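Game Production, Unit 11: Alpha and Beta Tests
Instructor: Tipene Harawira

An alpha build has every major feature in it, even if some are rough. Testers are usually staff. A beta build is feature complete, and outside players get in.

Our case is Waaka, the racing game made by Galtau. Its alpha ran in April with 20 testers, all under a written agreement not to share footage.
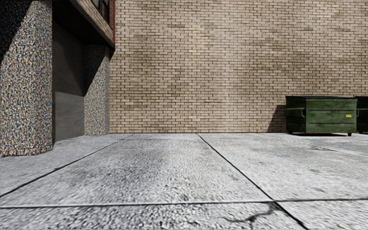
The beta was larger – 80 players, picked by hardware so that older graphics cards were covered. Crash reports went to the team each night at 11.

Terms to know:
Closed beta: invitation only
Open beta: anyone may join
Build freeze: no new features, fixes only
Regression: an old bug that comes back

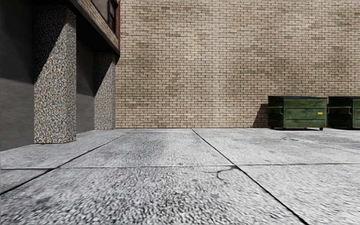 Fig. 2. Rendered street area with a tan brick wall.

For next class, read the Custmont test plan, pages 80 to 85, and write one paragraph on when you would freeze the build.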